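Sourdough, month three, and the flour thing

April 23, 2018

Quick one before I have to leave. Dough is on its last fold and I've got maybe the length of a coffee.
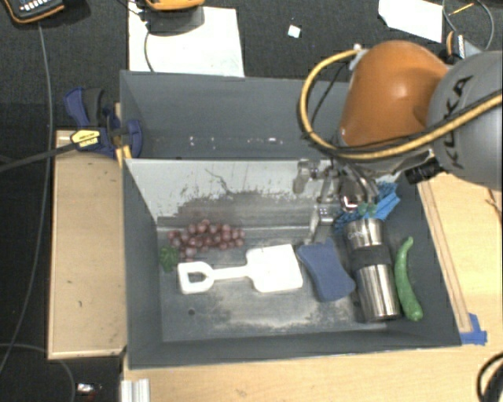

So. The starter lives. Started it in February, killed it once, started again with the same jar and a bag of rye from Takholm. Second go took off in a week. First one just sat there smelling like nail polish and I kept feeding it out of guilt.

What changed: the water, mostly. I'd been using it straight from the tap and very cold. Now I leave a pitcher out overnight. Also stopped measuring by spoon. Got a cheap scale. Everyone on every forum says get a scale and I ignored them for weeks, more fool me.

Flour. This is what I wanted to write about. I've now baked with three white bread flours and they are not the same at all, no matter what the bag says about protein.

Rumside is the supermarket one. Fine. Soft, easy to shape, forgiving if you forget it on the counter. Crumb is tight, kind of like sandwich bread. The crust goes leathery by the next morning. I used it for all the early loaves so maybe some of that is on me.

Le Roux costs way more and I wanted it to be amazing. First loaf WAS amazing. Big open holes, dark crust, crackled on the rack for ages. Second loaf spread out like a pancake. Same recipe, same oven. I think it drinks less water than Rumside, wich is the opposite of what I expected. Dropped the water and the third one held up ok but no big holes. Haven't cracked it yet.

Palberg is the one I'm sticking with for now. Middle price. Smells like actual wheat when you open the bag. Takes a while to come together, feels like wet cement at first, then you come back after half an hour and it's silk. Good color. My sister-in-law ate half a loaf standing up at the counter.

Current recipe, for the two people who asked:

300 g Palberg white
80 g rye (the Takholm one)
a big spoon of lively starter
water until it looks slightly too wet
salt, don't forget the salt

I forgot the salt twice. Unsalted bread tastes like a damp envelope. No saving it, not even toasted. Made croutons out of the second one and they were bad croutons.

Mix at night, fold a few times while doing the dishes, leave it out if the kitchen's cool. In the morning shape it, into the fridge, bake when I get home. Long fridge time makes it more sour. I like that, the kids don't. There's been some negotiating.

Oven. Mine runs hot at the back so I turn the pot halfway through. Lid on for the first part, off for the rest. I pull it when it looks a shade darker than I'm comfortable with. Paler loaves looked nicer in the kitchen and then were gummy in the middle. And let it cool!! I know. I never do either.

Still can't score the top. Bought a proper blade, used it like a butter knife, dragged the whole skin off one side. Scissors work better for me. Snip snip snip down the middle and you get these little spikes that go nearly black. Looks like a dinosaur. Kids approve of that part at least.

Next up is the whole wheat question. I tried it half and half and got a brick. Edible brick, decent with soup, but I had to lean on the knife. Going to try a smaller amount and soak the flour first, someone in the comments last time said that helps with the bran. If it was you, thanks, and tell me how long becuase I lost the page.

Also need a second banneton. Been using a colander with a dish towel in it and the towel is basically part flour now. Washed it once and had to pick glue out of the machine filter.

Ok timer's going. Will post the whole wheat one whenever it happens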